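Home Checklists Produce Contact

Dry store check, Cullby kitchen, February

Door seal - OK
Floor swept - OK, corner behind rack missed agian
Temp log - filled in, 8 C
Potatoes, bin 22 - one pulled for a look, see below. Rest fine, no sprouts

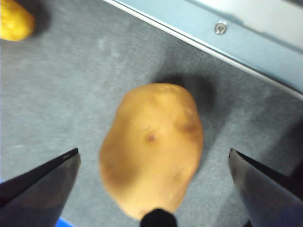
Bin 22, large potato. Small dark brown spot near center, faint blemish on right.

Spot: cut out, use today. Any green = toss.
Onions - move away from potatos, asked last time too
Light left on. Switch tag missing

Filed under: Food storage, Inspections

Janeo Kitchens | Contact | Back to top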